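Games and Their Audiences, Week 9 handout
Why player numbers fall after launch, and what a studio can do about it

Hello again. These are my notes from the lecture, tidied up a bit and with the bits I rushed at the end put back in. If you missed the session, read these alongside the two short articles in the course folder and you'll be fine.

We started with the launch spike. Nearly every online game has one. People buy on day one, their friends buy because they did, streamers give it a go, and for a week or two the servers are heaving. Then the line on the graph drops. I asked the room how far it has to drop before you'd call the game dead and got answers all over the place, which was rather what I hoped for! There isn't an agreed number. A shooter with big matches needs a lot of people awake at the same moment. A chess game needs two.

So the first term to learn is concurrent players: how many are logged in right now. Please don't mix it up with total players (everyone who ever opened the thing) or monthly players. Publishers love quoting totals because a total can never go down. When you read a press release, find out which one they mean before you write a word about it.

Our main case was Gudside, the small-town racing game from Eswood. I picked it because it's little enough to understand in an hour. Its peak on opening weekend was 1,961 concurrent players. A month later the evening peak was 1,617, and everybody was cheerful, quite rightly, that's a lovely gentle slope. Then came the August update.

The update did three things at once. It added a ranked mode, it split the queue by region, and it moved the old casual races into a separate menu. Each of those sounds sensible. I'd have voted for all of them. But a race in Gudside needs 50 drivers to start, and now the same crowd was being poured into a lot more buckets. Waits got longer, people gave up waiting, and so the waits got longer again. Write "queue splitting" in the margin here, it comes up in the essay questions.

A few of you said the answer is to fill the gaps with bots. Maybe! Szekeres, who make the tank game we looked at in week four, did just that and were quite open about it in their patch notes. Others hide it, and players do work it out in the end, usually from the names. We'll come back to whether that matters when we do trust and moderation.
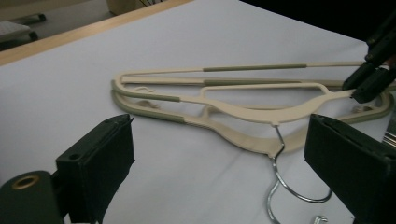 Eswood, Sunday, December 3, 2023

I've put the date on this half because the figures in it are the ones I had on that day, and the developers do keep changing things. If you look the game up yourself and get something else, use yours and say when you checked.

The second half was about the same game on different machines. A game that does well on PC can struggle on a console, and students tend to jump straight to "it runs badly". Sometimes it does. Gudside on console had a wobbly frame rate in the wet races and textures that turned up late, and reviewers were pretty cross. But think about timing as well. By the time the console version came out, the PC players had already had their fun with the odd physics and the silly crashes, and all those clips were old. Console players were being asked to pay full price for a joke they'd already heard.

There's also the matter of rivals. Grolten was free on the same store with the same sort of races and proper controller support from the start. It isn't as good a game, in my opinion (Hajnalka Bárány argued the opposite in the seminar, and argued it well, so do ask her), but free is a very strong feature. If three of your friends already have Grolten installed, you're going to play Grolten.

Cross-play is the usual cure. You put everyone in one pool whatever they're playing on. It helps the queues enormously, and it brings its own rows, mostly over mouse and keyboard against controller. In a racing game that matters less than in a shooter, and wheel owners will beat the lot of us anyway.

For next week, choose one online game that's at least a year old. Find its launch peak and a recent evening peak, and make sure both are concurrent figures. Then write 1,000 words on one change the studio made in between and what you think it did to the numbers. One change only, please. Last year I got a great many tours of entire patch histories and they were hard going.

Screenshots of graphs are fine as long as you say where they came from. Forum posts are fine as evidence of what players felt, less so as evidence of how many there were.

Reading for week 10: the chapter on matchmaking, up to the section on skill ratings. Skip the maths if it frightens you, we'll do it together on the board.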